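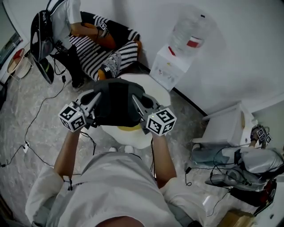 Equipment Plan Approved for the Home Manipulation Program

The Gurkwood laboratory has approved its equipment plan for the coming year, following a review led by Siiri Ojala in March. The plan covers hand-held grippers, cabling, power supplies, storage cases and replacement parts for the home manipulation program. The purchase of a second mobile arm, requested by the Fillasby site, has been deferred to the next budget cycle.

The review found that spending on the grippers themselves had been planned well, while the smaller items had not. Cables, plug adapters and printed marker cubes were being bought one order at a time, often at short notice and from whichever supplier could deliver first. These items will now have their own budget line. Each gripper will be entered in the inventory together with its cables and its case, and requests for replacements should quote the inventory number.

Nemel will remain the supplier of gripper fingers and housings. The new agreement sets a minimum order of 40 finger sets, to be delivered in 2 shipments, and extends the warranty to cover cable connectors. Marker cubes will continue to be printed in house. Teams that need a different marker size should discuss this with Vilho Turunen before the first shipment is ordered, as the finger mounts cannot be changed afterward.

A separate allowance of 1000 euros per site has been set aside for household furnishings, including chairs, cushions, baskets and textiles. Sites may spend it without prior approval, provided that receipts are submitted within the same quarter. The allowance may not be used for electronics or for rental costs.

Site leads are asked to check their present stock against the inventory and to report missing or damaged items under cost code 2251. Equipment that is no longer in use should be returned to Gurkwood with its cables labeled. Questions about the mobile arm request may be sent to Siiri Ojala, who will present revised cost estimates when planning for the next cycle begins.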